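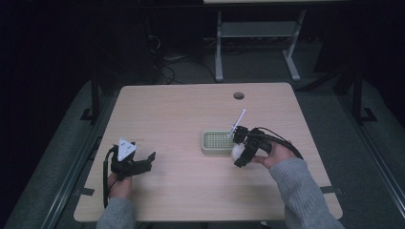

Comparing two sets of handheld grippers on one small task

Quick write-up before I forget the settings. We had the Pulitz pair on loan and the Vurnwood pair already on the bench, and wanted to know which one to use for small-part demos. Same table, same props, same person wearing both. Took most of an afternoon, would take you less.

Skip to step 4 if your tracking already works.

What you need

- Two handheld grippers per set, left and right
- Marker plates, one per gripper, dots facing the camera
- A head camera, or anything at about head height looking down
- A tray with a lot of small holes in it
- Thin white sticks, one at a time
- A table you can mark the position of
- Black tape
- Logging software (we use Brelia, anything that timestamps both hands will do)
- Long sleeves optional. Bare wrists were fine too.

Step 1. Fix the table

Put the table where it's going to stay and tape the floor at the near corners. Do this first. We didn't the first time, table crept toward the back over a morning and all the left-hand numbers drifted with it. Took ages to find.

Keep the tabletop clear except for the props. Mugs, screwdrivers, spare fingers, all off. If your table has a cable hole, don't put the tray near it, a dropped stick will find it.

Step 2. Route the cables

Biggest difference between a good session and a bad one, more than the grippers themselves. Let the cable make a loose loop at the gripper and then drop down the side of the table, or run it back over your hand. Never straight across the work area.

Check for pull: hold the gripper at the farthest point you'll reach, open and close it, let it hang from two fingers. If it wants to rotate, the loop is too short. Add slack and try again.

The Pulitz cable is stiffer. Needs a bigger loop. The Vurnwood one is softer but longer and ends up under your shoe.

Step 3. Check the markers

Stand in your normal position. Look at the middle of the table, not at the screen. Have somebody else read the screen, or record and play it back.

Both plates need to stay tracked while you:

1. reach to the far edge with each hand
2. cross your hands
3. tip each gripper forward as if putting something down
4. bring both over the tray together

Number 4 is where it breaks. One hand covers the other plate. If you lose it for more than a blink, move the camera up a little and pitch it down. Don't bend the plate. I bent the plate once, and recalibrating cost more time than the whole rest of the setup.

Lighting: even, from above. A dark background is no problem. Glare on the plate is.

Step 4. Set the logging

In Brelia, new session, then:

- rate 90 for both hands
- finger opening logged in raw units, not percent
- one file per attempt, not one long one
- name the files by gripper set first, then hand

Percent sounds friendlier but the two sets scale it differently and you can't compare anything afterwards. Raw units, then convert yourself.

Close both grippers fully and zero them. Open fully and write down the number. Our Pulitz right hand read 2,494 fully open. The Vurnwood went over 3,000. Doesn't mean it opens wider!! Different encoder. Measure the real gap with a ruler.

Step 5. Run the task

Simple on purpose. Stick starts in the right gripper, goes into the tray, comes out again, gets handed to the left.

1. Start with the left gripper open over the table, not touching.
2. Right gripper holds the stick near one end, tip angled down toward the tray.
3. Bring the tip to a hole. Slow down for the last bit.
4. Let go. Wait a breath.
5. Regrip higher up and pull.
6. Pass to the left, halfway between the hands.
7. Put it down, stop the recording.

Do 3 warm-up attempts and throw them out. Then switch sets, warm up again, throw those out too. Then start for real. Swap sets every so often so you aren't testing one fresh and the other tired. Your forearms go before you notice.

Step 6. Write down failures by type

A plain success rate told us nearly nothing. What helped was sorting the misses:

- slip: stick turns in the fingers while held
- overshoot: tip passes the hole, hits the rim
- drag: stick comes back out with the gripper on release
- lost marker: task fine, recording useless

Mark lost markers seperately. They are a setup problem and shouldn't count against the gripper.

What we found

Pulitz: better grip on thin stuff. Almost no slips. But it drags, the finger pads are tacky and don't want to let go. Opening wider before moving away helps. Trigger is heavy and you feel it by the end.

Vurnwood: lighter trigger, cleaner release, nicer for long sessions. Slips more on anything thin. Fine for blocks and round things. Swapping the pads for Meinecke soft strips fixed maybe half of the slips, then the strips started peeling at the tip so watch that.

For sticks and pegs I'd pick the Pulitz and put up with the trigger. For everything else, Vurnwood with the strips on.

Common problems

Left and right are swapped in the log. Plates are on the wrong grippers. Easier to relabel than to unscrew.

Opening value jumps when the hand isn't moving. Connector. Push it in, tape it, carry on.

Tray slides. Put something grippy underneath. Don't hold it with the other gripper or you've got a different task.

Stick keeps hitting the rim. Usually you're gripping too far back. Move the grip closer to the tip untill it stops wobbling.

Tracking good in the morning, bad by 4 pm. Check the window first, then the table against the tape.

Fingers don't close evenly. Zero again with nothing in the jaws. If it's still off, one of the finger screws is loose. On the Vurnwood it's the lower one.

Still to do: same thing with the wrist angle locked, and a thicker stick. Will add the numbers here when they're in.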